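Counting what is left behind

Residual host cell protein testing has moved from the release laboratory to the process floor, and the assays are being asked to do more than they were built for

By Amber Fothergill

Every biological medicine made in living cells carries traces of those cells. Purification takes out most of them. What remains is measured, reported in nanograms per milligram of product, and argued over at some length before a batch is released.

The usual tool is the enzyme-linked immunosorbent assay, or ELISA. Antibodies are raised in animals against a preparation of proteins from the host cell line without the product gene. The same antibodies then capture and detect whatever host protein is present in a sample, and the signal is read against a standard curve. The result is a single figure for a mixture that may contain hundreds of different proteins.

That single figure is the method's strength and its weak point. At Avthorpe, a contract testing laboratory in Trustordale, Rasmus Liepiņa has spent most of his working life on the second of these.

"The number is only as good as the coverage," he says. "If the animal did not respond to a protein, the assay will not see it, and the curve will look perfectly healthy."

Coverage is the share of host proteins that the antibodies recognise. It used to be estimated by running two-dimensional gels and comparing spots on a silver-stained gel with spots on a blot. Avthorpe now passes the host protein preparation over a column carrying the antibodies, elutes what binds, and identifies it by mass spectrometry. In its most recent exercise the starting material contained 2,537 identifiable proteins, of which 2,286 were recovered from the column. The 251 that were missed went on a list, and each was checked against the proteins known to travel with the product through capture chromatography.

Dilution linearity is the other regular source of trouble. A sample that reads 835 ng/mL neat should give the same corrected value at 1 in 2, 1 in 4 and 1 in 8. When the corrected value climbs with dilution, one protein is usually in excess of the antibody available to it. Poppy Birkett, who runs in-process testing at the same site, has her analysts dilute until two consecutive corrected values agree within 20 per cent, and report from there.

Sample handling receives less attention in the literature than it should. Harvest material is proteolytic and changes on the bench. Birkett's group freezes aliquots at the point of sampling, thaws each one once, and rejects anything held longer than the validated period. The matrix matters too - high salt, low pH and detergent all depress the signal, and spike recovery has to be shown for each step tested.

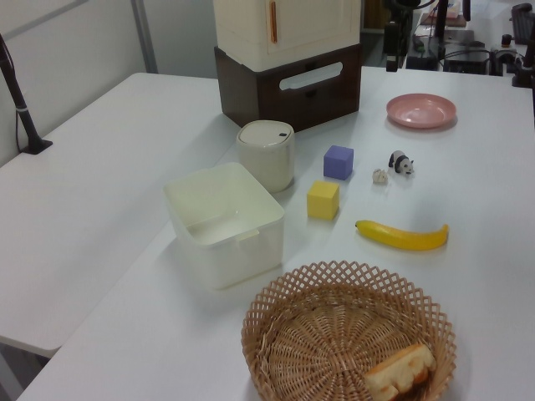

Basket, square plastic container and lidded canister on a white tabletop.

Generic kits suit early development. For later phases, regulators generally expect evidence that the reagents fit the process in use, and many firms move to a process-specific assay. Jacobus Modise, a purification scientist at Skinville, began that change in December. His team expects to keep both assays running side by side through three full-scale batches. The bridging data will decide whether the old limits can be carried over or must be set again.

Software has taken on part of the load. Skinville uses a plate-reading package called Mallet, which fits a four-parameter curve and flags wells with poor replicate agreement. It was set up by Callum Hollis, who switched off automatic outlier removal in the first week. Analysts must now record a cause before a well is excluded.

Mass spectrometry will not replace the plate soon. It names individual proteins, but it is slower, needs more skilled hands, and is harder to validate for routine release. Liepiņa uses it to check the ELISA at process changes and leaves the daily work to the antibodies. The next coverage study at Avthorpe will use a second antibody pool, raised in goats, against the same preparation.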